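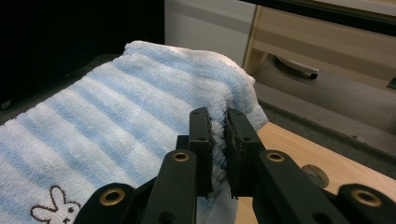
How to fold terry towels so they stay folded

Towel folding attracts a lot of bad advice. I have been told to roll, to file, to fold in a shape like an envelope, and to buy a plastic board from Gandeck that promised shop-quality stacks. The board is now under a plant pot. What follows is the plain method I went back to, with my doubts left in.

It suits ordinary looped cotton, the thick sort you would use after a bath or hand to a child. Thin waffle towels and tea towels are easier and don't need any of this.

Before you start

Make sure the towel is dry all the way through. The hems and any embroidered patch lag behind the rest, so pinch those and ignore the middle. If they feel cool, hang it up again.

Give it one hard shake from the short end. Some guides want you to shake 15 times to "open the pile". I tried it. My arms ached and the towel looked the same as it had after one.

You want a flat surface a bit wider than the towel. A bed will do if you have no table, though the corners tend to wander on a soft mattress.

Folding in thirds

1. Lay the towel out flat with the good side down. If it has a little motif in one corner, as children's towels often do, that goes face down too, at the end nearest you.

2. Smooth from the middle outwards with your palms. Don't tug at the edges, as terry stretches one way more than the other and you'll end up with a lopsided oblong.

3. Bring one long side over by a third, then the other on top of it. With a striped towel you can use the stripes as a guide, but check them against the hem first. Plenty of towels are cut slightly crooked, and then the stripes will lead you astray.

4. Fold the short ends to meet in the middle, leaving a finger's width between them. Thick pile needs that gap. Skip it and the final fold springs open.

5. Close it like a book. The outside edge should be one fat rounded ridge. Don't press it flat, it won't stay flat.

If a corner has bunched up into a lump, pinch the edge next to it and lift the cloth clear, then lay it down again. Patting the lump only moves it along.

What about rolling?

Yolanda Lorente, whose Itine newsletter I mostly agree with, swears that rolled towels take less room. In a basket, perhaps. On my shelf, which is 24 cm deep, they rolled off the front. I'd keep rolling for hand towels and suitcases.

Fabric softener

I remain unconvinced. It makes the towels feel nice for a day and then they seem to push the water around your back. Half the usual amount of detergent and a decent shake have done more for mine.

Putting them away

Ridge side out, newest wash at the bottom, and stop when the pile starts to lean.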